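Brake Temperature and Pad Wear on a Track-Day Hatchback
Final report, Vehicle Systems Laboratory
Lambert Technical College

1. Purpose

The aim of this project was to find out whether a low-cost duct kit lowers front brake temperatures enough to matter on a car used for amateur track days. The test car was a front-wheel-drive hatchback weighing 2,256 lb without driver. It has single-piston sliding calipers and vented front discs. The rear brakes were left alone and are not covered in this report.

The kit tested was the Pleltton two-inch duct set. It consists of a pair of bumper inlets, flexible hose, and a backing plate for each side. The pads were a Cluretik street compound, new at the start of each run series. Fluid was changed and bled before the first series and again before the second.

2. Method

All driving was done at the Gikbridge short course in April. The course has two heavy braking zones, one at the end of the main straight and one before the hairpin. Each series was 15 timed laps, preceded by one warm-up lap and followed by one cool-down lap. The same driver was used throughout. Tire pressures were set cold before each series.

Disc temperature was logged by an infrared sensor on a bracket bolted to the left front knuckle, aimed at the outer friction face. The sensor was sampled at 50 Hz. Caliper temperature was read from adhesive strips when the car returned to the paddock. Pad thickness was measured with a micrometer at four marked points before and after each series, and the four readings were averaged.

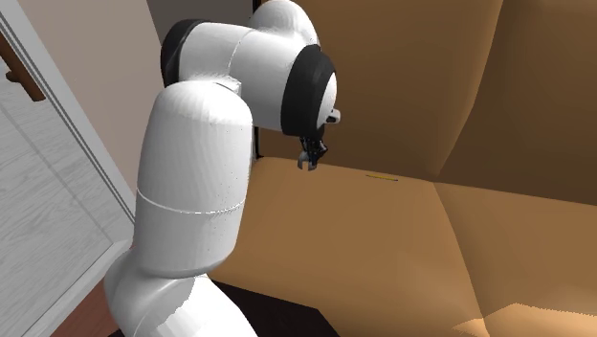
Hose routing took more time than any other part of the installation. The hose has to clear the tire at full lock and the control arm at full droop, and the first route failed the lock check on the right side. The second hose route was laid out with a single large bend. It rises behind the bumper beam, turns once, and runs to the backing plate. Fewer bends should also mean less flow loss, although flow was not measured.

3. Results

Without ducts, the peak disc temperature rose over the first six laps and then leveled off. With ducts, the leveling came earlier and the average peak was 56 °F lower. The difference was larger at the hairpin than at the end of the straight. We had expected the reverse and do not have a firm explanation – the sensor bracket may have moved slightly under load in the second series.

Caliper strips showed a smaller change, one step on the scale. Pad wear was lower with ducts on both sides, but the difference on the right was close to the repeat error of the micrometer. Pedal travel was judged by the driver only and no change was reported.

4. Limits of the test

Only one series was run in each condition. Air temperature was higher during the second series, which would tend to hide part of the benefit. The infrared sensor was set to a fixed emissivity, and the disc surface darkened during the day.

5. Recommendations

The ducts are worth fitting if the car will be driven in sessions longer than six laps. For shorter sessions, fresh fluid and a proper cool-down lap are a better use of the budget. A repeat test should use rubbing thermocouples on both front discs and should alternate the ducted and unducted runs. The backing plates should be checked for cracks at the lower bolt hole, where the left plate showed a mark after removal.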